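Retcombe Bench Notes: Gripper Inspection and Wrist Camera Setup, Two-Arm Cell

Maintained by Leonie Auer, cell maintenance, Skilport
Page last revised January 2025

This page collects pictures from the two-arm cell at Retcombe, with the settings and inspection points that apply to each. It covers the grippers, the wrist cameras and the exposure profile used when the arms work at the window. It does not cover the base or the arm joints, which have their own sheets in the Flulier service folder.

The cell is set up for window-side work: curtains, drapes and sills. Two things make this harder on the equipment than bench work. Fabric sheds lint, and lint collects in the finger linkages. The daylight behind the fingers is also much brighter than anything inside the room, so a camera tuned for the bench will lose the fingertips or the background, and sometimes both.

Run the inspection every 500 gripper cycles. The count is kept per gripper and is shown on the second page of the cell log. If one gripper comes due before the other, do both and reset both counters. Unequal counters caused a missed inspection last July and are no longer allowed.

1. Open position and linkage check

Command the gripper to open and hold. Support the arm before touching the fingers, and confirm that motion is disabled on the pendant. Check the bolt on each linkage with a hex key. The bolt should not move under hand load. If it does, remove it, clean the thread, apply medium-strength thread locker and refit. Do not simply tighten a bolt that has worked loose.

Compare the two fingertips against each other at full opening. They should sit at the same height when the gripper is square to the camera. A difference usually means play in one linkage, and the worn side is found by pressing each fingertip outward in turn.

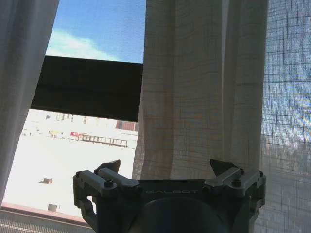 Fingers apart, with a dark hex bolt on each light gray linkage arm. Backlit by the curtain.

Lint is removed with a dry brush, working from the fingertip down toward the body. Compressed air is not used on this cell. It drives fiber into the pivots, where it packs down and adds drag. After brushing, cycle the gripper ten times by hand command and listen for a change in sound between opening and closing.

Wipe the fingertips last, using a lint-free cloth and a small amount of isopropyl alcohol. Let them dry before the arm goes back near fabric.

2. Exposure profile

The wrist cameras run on fixed exposure at the window. Automatic exposure was tried first and dropped. With a dark window frame filling part of the view, the camera raised its gain, and the values then swung each time the arm moved a short distance toward the glass. The fixed profile is stored as Shokri 918 and loads with the window job. Bench jobs load a different profile, and the two should not be mixed.

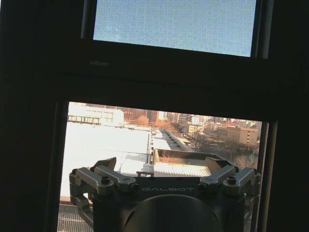 Gain is left at 100 in the profile and should not be touched. If the linkage edges cannot be told apart from the background, change the shutter value in small steps and save the result under a new number. Some clipping on sunlit rooftops is acceptable. Clipping on the fingers is not, and neither is a fingertip that merges into the window frame.

Check the profile at two arm positions, one with the frame in view and one mostly on open sky. A value that looks right in only one of them will cause trouble later in the job. Record both results, even if nothing was changed.

Lens cleaning comes before any exposure change. A light film on the lens lowers contrast across the whole picture and looks very much like a shutter problem. Use the blower first, then lens tissue, one pass per sheet.

3. Camera mount and reference view

The gripper body should appear centered along the bottom of the wrist camera view, with one finger assembly rising on each side. A body that has shifted to one side points to a loose mount. A tilted horizon alone does not, as the wrist may be rotated. Bring the wrist to zero before judging tilt.

Mount screws are tightened in a cross pattern, a quarter turn at a time. After any work on the mount, repeat the hand-eye calibration. The routine takes roughly 200 seconds per arm and needs a clear path to the calibration board. Save the old file before writing the new one – the controller keeps only one copy.

Fingertip position in the view is checked with the gripper open. Both tips should be fully visible. If a tip is lost at the side of the picture, the mount is probably seated one notch off.
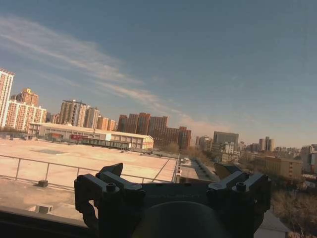

4. Ready position at the sill

Before a job starts, both arms are raised below the window with the grippers open. The position keeps the fingers in view of the head camera and clear of the stone ledge. Approach it slowly after any calibration change. An error that is harmless in open space can put a fingertip into the sill.

Check curtain clearance with both arms in place. Sheer fabric moves with very little air, so the heating fan is switched off for this step. If the curtain reaches the fingers, draw it back by hand with motion disabled and repeat the check.

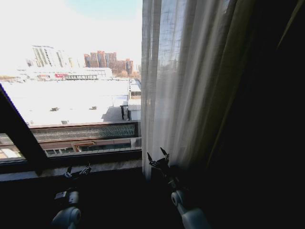
Both grippers raised toward the sill, seen from the head camera. Sheer curtain and dark drape to the right.

Enter the results in the cell log under the arm number, with the profile number and the new calibration file name if one was written. Worn fingertips are bagged and labeled by side. Replacement sets are kept in the Flulier cabinet, second drawer, and are fitted in pairs.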